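I finally got to the open day at the Prunda lab in Bornport, after missing it in September, and I'm so glad I went! I was mostly after the safety talk (I look after four arms at Arero and our own rules are a bit of a muddle).

The house rules are on one sheet by the door of room 307. Keep hands off the table while the arms are powered, say "clear" out loud before you start a run, and log every stop, even the silly ones. They won't sign off a new task until it has done 200 runs in a row with no unlogged stop, which made me wince, as we call it a day far sooner than that.

Then came the food table, my favourite bit. Anything that goes near food has its own gripper fingers, kept in a lidded tub and never lent to the other benches. The layout gets checked against a printed plan before each run, and sharp knives are banned outright, so it's plastic cutlery only. I've already pinched that one for our Amini project.
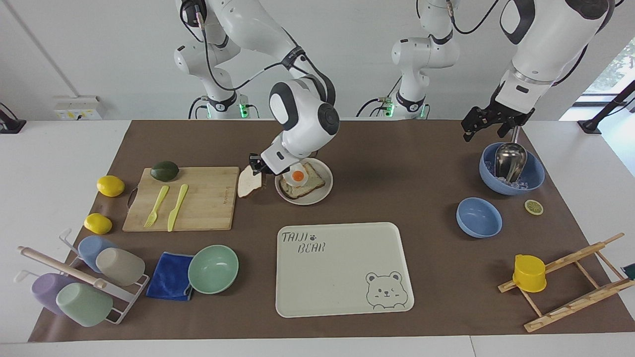

Does a light, slow arm still need a risk assessment?
Any arm needs one, and it has to cover the gripper, whatever it's holding and the task itself, as well as the arm.

I came home with a copy of the sheet and a very long list. The tea was good too, though the car park is tiny, so take the bus if you can.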